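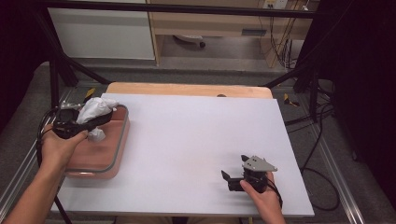
Does an open tray keep wipes cleaner than leaving them on the board? For a day or so, and after that it depends on who puts what in it.

March 29, 2022. Small bench, Kirnurska workshop. Trying the gray-rimmed tray as the home for wipes and soft odds and ends. Keyvan Shahbazi wants one on every bench by June. I said I'd use it for a while before agreeing to anything.

The case for it, as Keyvan put it to me: soft stuff spreads. One bit gets left by the vise, one ends up under the scale, and sooner or later somebody wipes a lens with something that has been in the oil drawer. Fine, I accept that. What I don't accept yet is that a tray cures it. We had the Skavonis tins for the same purpose and they were full of screws inside 11 days.

White board first, because the tray is only half the idea. The other half is a plain white work surface, so that lint and swarf show up. The Favimholm catalog calls theirs "self-revealing", which I take to mean white. It does show dark bits well. I put down some black thread ends and could find them without my glasses. White lint is another matter. I dropped a pinch of it on purpose, looked away, and had to go hunting with my palm. Most of what comes off our wipes is white, so the surface is best at showing the dirt we make least of.
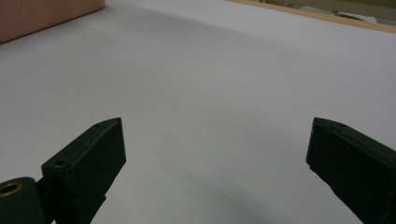
*White surface, nothing lying between the gripper fingers.*

Glare was less trouble than I expected. It has a matte look and I could work on it without squinting. Grip underneath is my other doubt. If a board lies loose on another board, it will creep when somebody leans on it. I'd want a strip of rubber between them before anyone does fine work there.

Now the tray. Shallow, pink inside – a salmon sort of pink, which I wouldn't have picked, though I admit white things stand out against it far better than they do on the board. Even a light fleck on the wall can be seen. There's an oval cutout in the wall for a handle, handy for carrying and also a nice opening for dust. Rim is smooth and doesn't snag.

My main complaint is that nothing stays folded. Soft things go in as a lump and sit as a lump, and then they creep up over the side. Also, it is already mixed: there's a black band in with the white, and a stray orange thread on top. So much for one tray, one kind of thing.

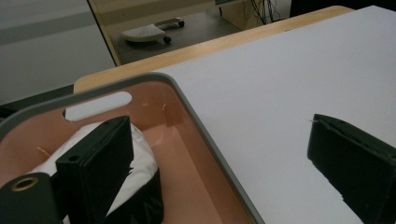 ## Before we buy any more

- Fold flat or don't bother. Try a stack, folded in quarters, and see if it's still a stack at the end of a shift.
- Bands and straps go somewhere else. Hook on the wall would do.
- Fallahi want an order of 100 trays to give us their better price. We don't have that many benches. Ask for a smaller lot, or ask what happens to the price if we take lids too.
- Lid question. Keyvan says a lid will never get put back on. He's probably right, but then I'd like to hear how an open tray counts as clean storage.
- Board length: the 700 mm one fits the small bench with room for the scale. The longer one doesn't. Stock number on the short one is 1439, for whoever does the form.
- Repeat the lint test with gray wipes. If they show up on white, we could change the wipes and keep the boards we've got.

Keyvan has read this far and written "give it a month" in the margin. Fine. I'm leaving the tray on the left side of the bench and will look again once other people have been at it.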